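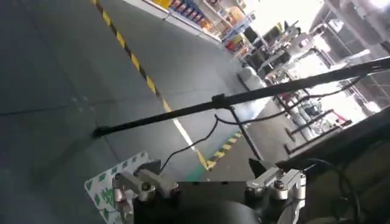 Floor tape vs paint for aisle lines – what are you using?

Shop Floor & Warehouse > Facilities > 9 replies

npeel_arellano
Taking over the small warehouse side at our Westitz building and the aisle lines are a mess. Half tape, half paint, some of it I can peel up with a fingernail. Boss wants it redone before the insurance walk. Concrete, sealed at some point, no records. Forklift traffic plus pallet jacks. Tape or paint? Budget is not great. I have 1,362 feet to do if I measured right.

dockrat50
Paint. Two part epoxy. Tape is fine for an office.

XimenaB
Disagree with dockrat. We've had tape down in receiving going on three years and it's fine everywhere except where the jacks turn. Good tape though, the thick stuff with the beveled edge. The cheap rolls shear off the first week.

dockrat50
"fine everywhere except where the jacks turn" so not fine lol

XimenaB
So you patch the corners. Takes me ten minutes. How long is your aisle closed when you repaint?

dockrat50
Overnight. Two nights if its humid.

pacheco_c
Depends on the sealer. Do the water drop test before you buy anything. Put a few drops down, wait. If it beads up you have sealer and paint is going to come off in sheets unless you grind. Ask me how I know. We did 40 feet in March as a trial and I was picking up yellow flakes by the end of the month.

npeel_arellano
Just did the water thing in three spots. Beads up by the dock, soaks in everywhere else. So what, both?

pacheco_c
Sounds like somebody sealed just the dock. You could tape that end and paint the rest. Looks a little odd where they meet but who cares.

Marcelino P.
I would care. Mixed lines wear different and in a year you have exactly the mess you have now. Rent a grinder for the dock end, vacuum like crazy, wipe with denatured alcohol, paint the whole thing. Barrera rents a walk behind for 108 a day out of their counter, at least they did last time I asked. Keep the vac running the whole time or you will have dust on every box in the place.

Also stop using striped yellow/black for everything. In our old building every line was striped and people quit seeing them. Plain yellow for the aisles, stripes only where something can hurt you. White for staging.

dockrat50
^ this. all of it

XimenaB
Agree on the stripes. Still don't agree on grinding. He's got product on the shelves (she? sorry), you want concrete dust on that?? And layouts change. We moved our packing benches twice last year. Try moving epoxy.

npeel_arellano
She, no worries. And yes product on the shelves, no place to move it all to. Layout probably changing again when the Clustent racks come in, date keeps slipping.

Marcelino P.
Well that would of been good to know at the start. If the racks are moving then tape it for now and paint after. No sense doing it twice.

XimenaB
Thank you

dockrat50
boo

estrella_v
Whatever you go with, snap a chalk line first and walk it with whoever drives the forklift. Ours told me the aisle was too tight at the turn after I'd already put down 50 feet of it. Also clean, clean, clean – degreaser, rinse, let it dry overnight, then tape. Roll it down with something heavy, don't just step on it. I used a vinyl floor roller from the rental place.

And cut the tape at the slab joints. Don't run it across, it tears there first.

pacheco_c
Never heard the joint thing, we run straight across and it's been ok

estrella_v
Ours moves a lot I guess? North side of the building, cold winters. Tore at every single one.

npeel_arellano
ok going with tape, thick kind, cut at the joints. Vasine had a beveled one in their catalog, anybody tried it? Plain yellow for aisles, stripes by the dock only. Will post how it holds up at the corners.

dockrat50
see you back here in six months for the epoxy thread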